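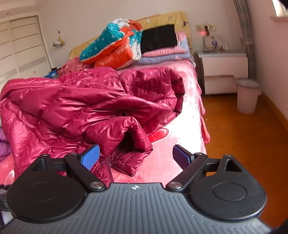

Do people at a small gig listen to the support act? More of them do than the bar queue would have you believe, and at our venue the thing that moved the number most was when the doors opened.

4. What we found at Kvam

4.1 The room and the nights

I should say first that I love Kvam, and I've tried not to let it show in the numbers. It's a long, low room with the stage at the narrow end and the bar down the left-hand side, so anyone ordering a drink is still facing the band if they turn their head a bit (this matters later, I promise). We went to every show with at least one support act through August, and Ming-te Tseng and I took it in turns to stand by the sound desk with the tally sheets. Whoever wasn't on tallies did the chats at the end of the night, which meant catching people between the last song and the coat rail, and I have never been turned down so politely so many times in my life.

We ended up with 1,705 tickets scanned across the run, and 1,293 of those people were through the door before the first act had finished. I'd guessed far fewer! When I'd played supports myself, years back, it always felt like four friends and the person mopping. Either audiences have changed or I was in worse bands than I remember.

4.2 Being there and listening

Being in the building is one thing. We marked someone as listening if they were facing the stage and not in conversation when our sweep of the room reached them, and we did a sweep during each song. It's a rough measure and I'll happily admit it. Plenty of people listen perfectly well with their back to the band, and I know at least one regular who stares straight at the stage all night and is thinking about his allotment. Figure 1 plots the sweeps song by song for all the support sets put together.

The shape was the same nearly every night. Attention started high, dropped through the second and third songs, and then climbed again towards the end of the set. Ming-te's reading is that people give a new band one song out of good manners, go off to talk, and drift back when they notice the set is nearly over. Mine is a bit kinder: I think most bands put their best song last and the room can tell. We argued about this on several night buses and haven't settled it, so both readings stay in.

The exception was Brallell, who opened with a very quiet piece for harmonium and one voice. The room went silent and stayed that way for the whole set. I'd love to tell you what they did. I was there, I had the clipboard, and my notes for that set are useless, as I stopped writing halfway through the second song. Their sweeps in Figure 1 come from the song-end tallies only, and we've left them out of the averages.

4.3 Door times

Kvam's booker, Jonatan Björklund, let us fiddle with the gap between doors and the first act, which was generous of him when he had bar takings to think about. On some nights the gap was its usual 90 minutes, and on others he cut it right down. The short-gap nights had a fuller room for the first song and a more attentive one all the way through. People told us they hadn't had time to settle into a conversation, or they'd come straight in and found something already happening. One woman who had come to see Brasurik headline said she'd only meant to drop her coat off and ended up buying the support band's tape.

There's a snag, of course. The short gap was harder on the people working. The Kindeck crew, who do the sound, had to squeeze two line checks into the time they'd normally spend on one, and on one of those nights the opening singer had no monitor until her third song. She was very gracious about it. The engineer was less so, and I've paraphrased him in Section 5.

4.4 A word on the bar

I mentioned the bar. We had expected it to pull people away from the music, and it did in the middle of sets, but those queuing were more likely to be marked as listening than those standing at the back by the posters. I think that's down to the shape of the room more than anything. A queue at Kvam points you half towards the stage and gives you nothing else to do. In a venue with the bar through a separate door I'd expect a different result, and we hope to repeat the sweeps in one before we say anything stronger.

Figure 1. Share of the room marked as listening, by song, all support sets except Brallell.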